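Troltden two-arm floor unit: build and set-up guide
Section 5. First pick-up run on carpet

5.1 Before you start

Complete section 4 (joint zeroing and gripper calibration) on the bench before you move the unit to a furnished room. Both arms must pass the hold test with the grippers fully open. The values in this section apply to control software revision 31, dated 23/02/2022. Earlier revisions use a different file layout and will not load the carpet profile.

You will need:
a black bin bag
four pieces of light litter, clean and empty
the stop button on its long lead

5.2 Laying out the test area

1. Clear the floor of loose clothing, shoes and charging leads.
2. Open the bin bag and roll the rim back until the mouth stays open without support. Stand it on the left, against a bed or other fixed furniture.
3. Place the litter ahead of the grippers, with clear carpet between the pieces. Use a mixture of shapes. A plastic bottle tests grip width; flat wrappers test finger height.
4. Put the bottle farthest away, on its side.
5. Drive the unit up to the start position and open both grippers.

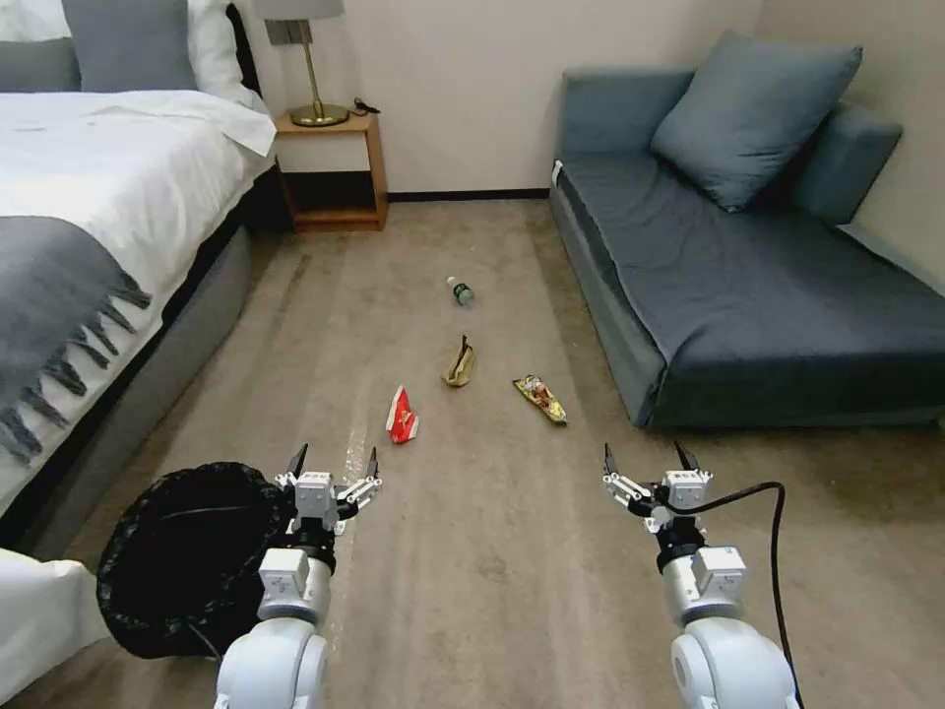 Fig. 5-1. Start position, grippers open, bag to the left.

Note: Bedding that hangs near the floor may be taken for litter. If the detector marks a sheet or a fringe, draw a keep-out zone over it on the floor map and save the map again.

5.3 Setting the gripper height

1. Select Profile, then Carpet.
2. Lower the left arm until the fingertips just touch the pile. Press Store.
3. Raise the arm clear of the floor and repeat for the right arm.
4. Set the fingertip offset to 5 mm on both arms.
5. Set the closing delay to 1000 ms. It can be shortened once the unit has completed a full run.

CAUTION: Do not store the height with the fingers pressed into the carpet. The wrist motor will stall on the next descent and the arm will drop out of hold.

CAUTION: Check the gripper cable through the full swing of each arm. Leave enough slack for the wrist to turn, but no loop that can catch on furniture.

5.4 Running the test

1. Stand behind the unit with the stop button in your hand.
2. Select Run, then Single item. Choose the nearest wrapper.
3. Watch the descent. If the fingers close above the item, reduce the offset by 1 mm and run it again.
4. Repeat for each remaining item, the bottle last.
5. Save the profile under a new name — the factory carpet profile is overwritten at each update.

If the arm stops with code 9, the item is out of reach. Move the unit forward and restart from step 2.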